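Visit report: open day at the Remico workshop, Tedovska
Module 3, group coursework

2368 views 63 shares 3 comments

Our group went to the Remico open day on a Sunday in April. The visit was part of the Priltier project, where each group has to watch one automated task and report on how it is set up. We chose the kitchen table demonstration because the objects are of very different shapes, and we wanted to see how one gripper deals with them.

The table has a white top with a toy toaster oven at one end. The rest of the space is taken up by a colander, a plate, a mug and some toy food.
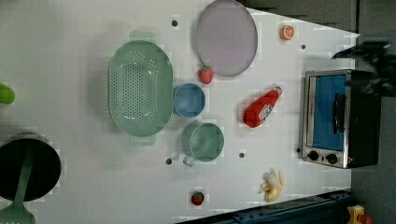 Visitors stood behind a line on the floor and could ask questions between runs. We asked how the objects are chosen. The answer was that soft toys and hard plastic need different amounts of grip, so both kinds are kept in the set. We had expected the food to be the easy part — the staff told us the plate gives them more trouble, as it lies flat and leaves little to hold. 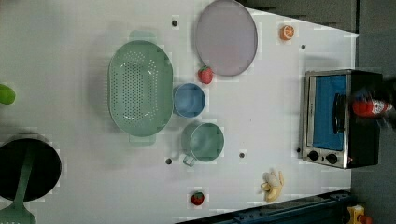

The table from overhead, with the red bottle blurred at the oven end.

We wrote down 63 attempts during our time slot, counting every object. Our notes do not separate the failed grips from the ones the staff stopped themselves, and this is a weakness in our data. Next time one person should write and another should watch the clock.

The second view comes from low down near the gripper. It was more useful to us for judging distance, although the overhead one made the layout easier to follow.

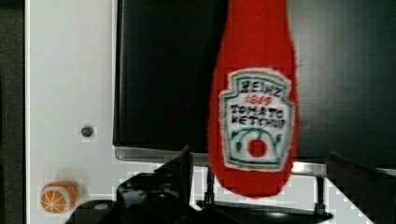
Man, group 3

For the next stage we will draw the table to scale and mark where each object was placed at the start of a run. We also want to ask Remico if the lighting is kept the same all day, as we forgot to do so on the visit.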